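# Shoe tidy task: placement constraints and grasp selection for footwear

**Board:** Planning and Perception
**Thread status:** open

---

**m_tarar** wrote on Feb 9, 2021:

Colleagues are asked to review the proposed change to the placement planner before it is merged into the Conwood task suite. The change affects only the shoe tidy task. Kitchen and laundry tasks continue to use the existing goal sampler.

At present, the planner accepts any collision-free pose of the shoe inside the target compartment. I propose to replace this with an explicit approach corridor: the toe enters first, the sole stays parallel to the shelf within a set tolerance, and the wrist may not roll once the toe has crossed the front plane of the unit. Over 433 simulated episodes, the current sampler returned a valid plan in nearly every case, but a good many of those plans rotated the shoe inside the compartment and struck the panel above.

The behaviour I would like to constrain begins at the pose below, with the sneaker held by the heel and the toe toward the opening.

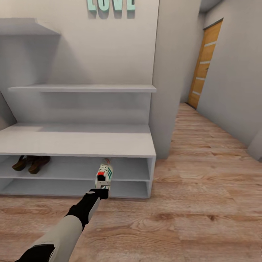 ## Replies

**v.simko** wrote:

Thank you for the clear write-up. I support the corridor in principle but not the prohibition on wrist roll. A heel grasp leaves the forward portion of the shoe unsupported, and the planner will sometimes need a small correction late in the insertion. A hard constraint will turn those episodes into planning failures. A cost term on angular velocity would achieve the same result and leave the solver some freedom.

I also note that the upper compartment is already in use at its left end. Has the corridor been tested against neighbouring shoes, or only against the panels?

---

**m_tarar** wrote:

Panels and neighbouring shoes are both in the collision model. The pair of brown shoes is represented by convex hulls, and as they lie on their sides the hulls are considerably larger than the shoes themselves. I accept that this narrows the usable width.

On the wrist roll, I tried a cost term first. The optimizer traded it away whenever the path length improved, and the weight that prevented this also slowed every other part of the motion. I would prefer a constraint whose effect can be read directly from the configuration file.

---

**belhaj_magdy** wrote:

I must disagree with both of you on the order of work. Placement is being discussed as though the grasp were settled, and it is not. The grasp selector was tuned on closed shoes with a clear heel counter. The Wirner asset set also contains slides and open sandals, and for these the selector has no heel to find.

I reviewed the failures tagged "no candidate" on the Futen branch. There were 55, and the sandal meshes account for the majority. When the sandal is upright, the selector proposes a grasp across the sole, which is acceptable. When it is on its side, the strap forms a loop, and the point cloud segmentation divides the object into two instances: the sole and the strap. Each is then rejected as too small or too thin.

The wrist view attached is representative of the input the selector has to work with at that distance.

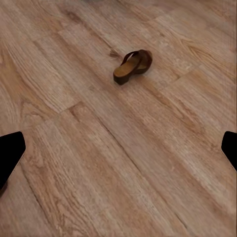 *Wrist view, fingers open. Brown slide on its side on the plank floor, beyond the gap between the fingers.*

The merge threshold in segmentation should be corrected before anyone adjusts the corridor. If the grasp changes, the toe-first assumption may not survive.

---

**b_urban** wrote:

Moderator's note: please keep the two issues separate where possible. I have opened a ticket for segmentation under Oravec, and Magdy is listed as owner.

Speaking for myself, I would add that the floor texture deserves attention. The grain has strong diagonal streaks, dark seams and a knot mark very near the strap. Our colour-based refinement step runs after the depth clustering and may be pulling the boundary toward these features. Has anyone run the same episodes with a plain grey floor?

---

**belhaj_magdy** wrote:

Yes. With a plain floor the boundary is cleaner, but the sole and strap are still separated. Texture contributes to the error and does not cause it. I would not wish to see the ticket closed on the strength of a floor swap.

---

**s_hajek** wrote:

A practical suggestion from the tooling side. The planner already receives a category label with each object. The corridor could be stored per category rather than globally:

- closed shoe: toe first, no wrist roll past the front plane
- slide or sandal: sole parallel to shelf, either end first
- unknown: existing sampler, with a warning written to the log

This would permit Mehwish's change to be merged for closed shoes now, and the grasp work could proceed on its own schedule. I can have the schema ready within the week. Replaying the stored episodes is not costly if we limit the solver to 3,000 iterations per plan.

---

**v.simko** wrote:

I can support that arrangement, provided the roll limit is a numeric value in the schema and not a Boolean. Set it to 3 degrees for closed shoes and my objection is largely met.

---

**m_tarar** wrote:

Agreed - a numeric limit is reasonable. I will revise the branch and rerun the full set with Štěpánka's schema. Magdy, please advise whether "either end first" is sufficient for the slide, or whether you expect to grasp by the strap.

---

**belhaj_magdy** wrote:

I expect to grasp across the sole in most cases. The strap is a poor choice, as the fingers would have to enter the loop and the contact model there is unreliable. I remain of the view that the merge threshold should come first, and I ask that my reservation be recorded in the merge request.

---

**b_urban** wrote:

Recorded. The merge request will remain in draft until the rerun has been posted to this thread.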